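About Jovport

We find rooms for people who need to get together!

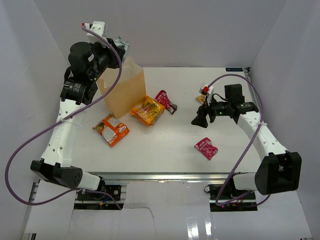

Jovport began with Faraji Ogola, one desk and a borrowed phone line in Drendwood. Faraji had spent 7 years planning staff training days for a furniture company, and he knew how long it takes to call hotel after hotel just to ask if they have a room with windows. He liked the calling (he still does!) and figured other people might be glad to hand it over.

There are four of us now, with a second office in Arkholm that opened in April. We keep notes on 853 meeting rooms, barns, theaters and hotel ballrooms, and we've walked through nearly all of them. We know which ones have a freight elevator and which ones run out of coffee by 10 a.m.

Our bookings go from board meetings for six up to conferences for 125, plus the yearly Hashmi sales retreat, which we've looked after from the start and look forward to every time.

Tell us your dates, your headcount and what went wrong last year. You'll talk to the same person from the first call until everyone has gone home.

Office hours: 8 a.m. to 5:30 p.m.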